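Miststead Carry: README

Recordings of a two-handed robot and a person carrying long, flat things together, made in a shared workshop. The robot was put together by three members on evenings over one winter and is still being changed. This file covers what is in the folder, how it was recorded, and what to watch for if you train on it.

Maintainer: Nuno Lobo
Hardware: Sofia Esteves, Tiago Carvalho
Labels and review: Benvinda Patrício
Last updated: 8 December 2024

Contents

324 episodes, each one carry from lift to set-down. Every episode folder has the head video, joint positions for both arms and hands, motor currents, and a short text file with the task name and the outcome. Outcomes are "done", "dropped", "stopped by person" and "stopped by software". Episodes that ended badly were kept. Please don't filter them out before you have looked at a few.

The load is a board, a shelf or a door blank. Load names are in loads.csv. Weights are there too, taken on the workshop scale, which reads to the nearest 5 grams.

Setup

The robot takes one end and a person takes the other. The person leads. The robot follows by reading the push and pull at its wrists, with the base speed held low. All video is from the head camera. It tilts down at the start of a carry and stays there, so in many episodes you will see the person's hands and feet and nothing above them.

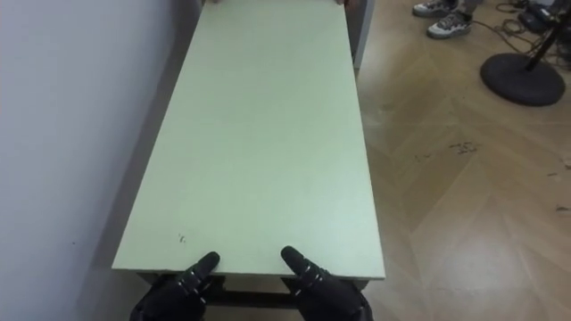 Does the robot know where the other person is?

Only through the load. There is no person tracking in this release, and the wrist readings are all the controller gets.

Arms and hands run off one controller board, logged together. Video is logged on a second machine and matched afterward by timestamp. The offset is under 18 milliseconds in the episodes we checked by hand. If you need it tighter, the raw clock logs are in /sync.

Known problems

Left wrist readings drift in the February recordings. A corrected copy is in /wrist_fixed and the original is untouched.

Currents clip at 4000 mA. Treat anything at that value as "at least".

Episodes marked "nisbet" use the older finger firmware and close more slowly. Don't mix them with the rest for grip timing.

Floor clutter was not controlled. Cables and stands move between sessions.

Use

Free for research and hobby work. Credit the Miststead workshop. Send corrections to Nuno with the episode number in the subject line. Gavin Mackay keeps the mirror and can send a drive if the download is too slow for you.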